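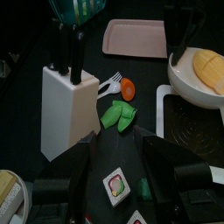
Hinik Three-Piece Knife Set, reviewed after a winter of use

I bought the Hinik set for $69 when our old Plindby knives got past sharpening. You get a chef's knife, a utility knife and a paring knife, plus a block. I cook most nights for a family of four, so they've had a fair workout.

The chef's knife is the one you're paying for. It came sharp enough to slice a ripe tomato without squashing it and held that edge for 46 days before I felt the need to touch it up. Pumpkin is harder going. The blade is thin and wants to wander in anything dense, so I still get the old cleaver out for a Queensland Blue.

The paring knife is good. The utility knife I could live without, as it's too short for bread and too long for peeling.

Handles are comfortable, though my husband finds the chef's knife a bit small in his hand. Hinik says to hand wash. I put the paring knife through the dishwasher twice by mistake and it came out with a few dull spots near the heel, which rubbed off with bicarb.

The Andix set at my sister's place is heavier and better balanced, but it costs a good deal more. At this price I'd buy the Hinik again, and I'd skip the matching sharpener. A plain whetstone does a better job.

4 out of 5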